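24 de mayo de 2024, taller

Por fin hemos cambiado el tapete de la mesa. El de Dulik estaba ya para tirar y la tela nueva, la de las montañas azules, me encanta – aunque reconozco que los cubitos de madera clara resaltan mucho más que las gradillas, ¡ya me diréis qué os parece! 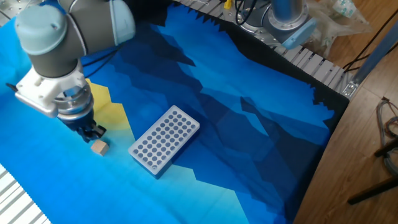

Sigo con el inventario. De Lilwood llegaron 36 cubos y a dos les he tenido que lijar una cara, que raspaba bastante. Los demás, perfectos. Las gradillas blancas las pedimos a Benítez y de momento me quedo con ellas (las otras bailaban sobre la tela y me ponían de los nervios).

Pendiente: planchar el tapete por la esquina de la puerta, pedir otra bolsa de 200 etiquetas y buscarle sitio a la caja de Milolstead antes de agosto. El lunes sigo con los cajones.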